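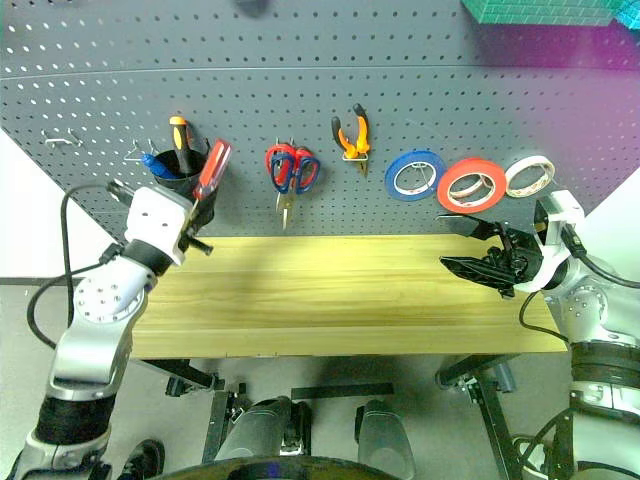
Ornden open day, July 3, 2021

Quick notes before I lose them. Got there late, parking was hopeless, missed the welcome talk. Went straight through to the Rullitz room where they collect the examples.

Idea is simple enough. A person steers the arms through a job, everything gets recorded, then the learning system trains on the lot. The job today was the tool wall - scissors, pliers, tape rolls, screwdrivers in a black cup. Red screwdriver, left gripper, over and over. Other hand is a different type, black with several fingers. Asked why they don't match, got a long answer, only followed half of it.

They want 285 good runs per task. A good operator does 30 in a morning, then swaps out after 45 minutes in the seat becuase the hands get sloppy and the recordings do too. Bad runs get kept in a seperate folder, labelled. Liked that.

What I'd ask next time:
- who decides what a good run is
- how far they move the tools between runs
- whether the tape rolls are harder than the pliers (my guess, yes)

Queue to try steering was 20 deep so I gave up. Coffee was decent. Same crew did a smaller day in May at Ruawai - wish I'd gone to that one too.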